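Moving my galleries over to Furumine

6 Jan 2022

I spent most of the Christmas break doing the job I'd been putting off since the summer, so here I am with sore eyes and a blog that finally loads properly on my phone.

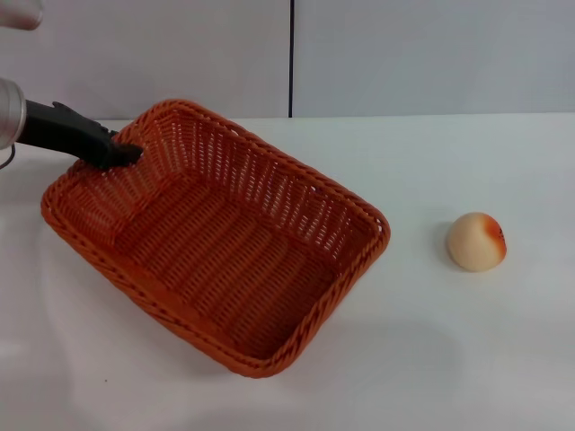

For anyone new, I used to run all my galleries through a little plug-in called Grodis. I loved it at first! You pasted one line into your page, picked a layout, and there were your photos in a tidy grid. Then the updates dried up, the captions started vanishing on tablets, and last spring the upload box stopped taking anything over 3 MB (and didn't tell you, it just sat there spinning).

So, Furumine. It does much the same thing, but the picker opens inside your own page and you can drag the pictures about before you save. I had 725 photos to bring across. The import tool took the first 291 without a murmur and then stopped dead. I tried again, same place. I tried a different browser, same place. I made tea and swore at it a bit.

The trouble was one file with an apostrophe in its name. One! I renamed it, pressed the button again and off it went, and the whole lot was in before I'd finished my toast. If you're planning the same move, go through your file names first. I do wish the error message had said something more useful than "import paused".

Things I'm still grumbling about: the square crop is a bit keen and chops the tops off tall pictures, and you have to turn it off for each gallery separately. I've done 7 galleries so far and the rest will have to wait for a wet weekend. The old Kerkum walk posts are the worst of them, all those church towers with no tops.

The theme is still Athanasiadis, by the way, only with a bigger font and the sidebar gone. A couple of you asked for that ages ago, sorry it took so long.

If you spot a blank box where a photo ought to be, leave me a comment with the name of the post and I'll have a look at it in the evening.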